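Cell notebook, Gruber bench (two-arm)
January, entry opened 08:20
Written up by Ilham Pillai

Carried over from the last entry: left gripper losing position on thin round parts. Symptom is a slow creep at the fingertips when the arm holds a marker with the wrist rolled. Right gripper not affected. Same finger geometry, same firmware, same Drukaritz finger pads, so the pads are not the first suspect.

Checks before powering the arms:
Base against the red floor tape, OK.
Table seam, no step under a straightedge.
Left wrist bracket screws, two took a quarter turn. Right wrist bracket, none moved.
Left cable loop, long enough for full wrist roll but close to the elbow joint. Retied one hand width further back.

Homed both arms at 08:50. Left gripper homed on the second try. The first try stopped with a current fault at the closed end, cleared from the Pekik console, did not return. Logged anyway.

Bench layout is the standard small-object set. Markers go on the left, box in the middle within reach of the right gripper, plate at the back right. Open-finger approach checked first at low speed, with the left fingers to either side of a marker on the table.

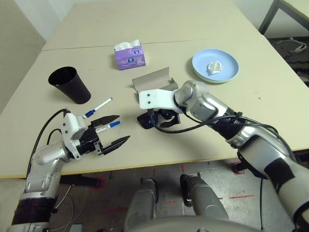 Arwel Lloyd: Don't trust the approach check for this. The fingers will straddle a marker fine with the zero off by a degree. It only shows once they close and the load comes on. Log the closed position with nothing in the gripper, then with the marker, then repeat after a wrist roll. If the empty value wanders too, it's the zero and you can leave the pads alone.

Did it that way. Empty close, 20 cycles: the value wandered. It started inside the band and was outside it by cycle 14. Right gripper over the same 20 cycles stayed put. So the zero is moving on the left side and the grip force follows it, low when the zero sits too far closed. Matches the creep.

Pulled the left finger carriage. Clamp screw on the encoder coupling was snug but the thread was dry, no trace of locking compound. The maintenance sheet calls for it on both sides. Right side opened for comparison and it has compound. Left was probably missed at the last finger swap, which has no initials against it. Whoever did that one, please fill in the sheet.

Cleaned the thread, applied compound, torqued to the sheet value. Left it to cure over lunch with the arm parked and the Gruvance controller off at the main switch. Re-zeroed afterward from cold, not from the saved file. The saved file still has the bad zero in it and should not be loaded. I renamed it with OLD in front.

Next, grip test with the marker held at an angle, cap end low, over the middle of the table near the gray block. Right arm kept open and out of the way.

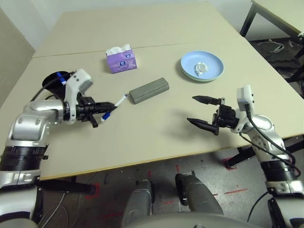 Page last changed: January, 16:42, by I. Pillai (revision 4)

Hold test results, left gripper, marker at an angle: 18 holds, no creep above the limit. Finger current flat after the first second. Before the repair the current sagged on nearly every hold, so the trace is the thing to compare if this comes back.

Then the vertical hold. This one matters more for the cap work, where any tilt of the barrel puts the cap off line. Wrist camera exposure had to come down one step to keep the edge of the cap readable. Camera mount itself not touched, calibration not redone.
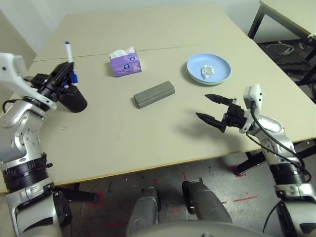

Rolled the wrist both ways between holds and repeated the empty close every fifth hold. The zero stayed within the band for the whole run. Cable loop clears the elbow at full roll with the new tie position — no rubbing, no marks on the jacket.

Small item on the right arm. The cable beside the wrist bracket curves out further than I like when the forearm comes in low over the near edge of the table. It does not snag now. It could with a taller object in the set.
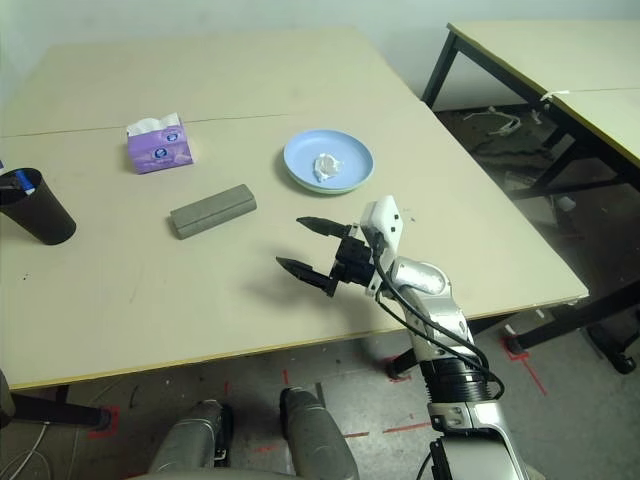 Ran the right arm through the low poses at reduced speed and watched the cable at the ribbed joint. Clearance is acceptable. Left it as is and added a line to the weekly sheet to look at it.

Open items:
Order locking compound, the bottle is nearly empty.
Delete the OLD zero file once Arwel has copied the traces.
Repeat the 20-cycle empty close on the left gripper before the next long run.
Current fault at first homing is unexplained. May be the same loose coupling, may not. If it shows again, note the joint temperature before clearing it.

Arms parked, controller off 17:10.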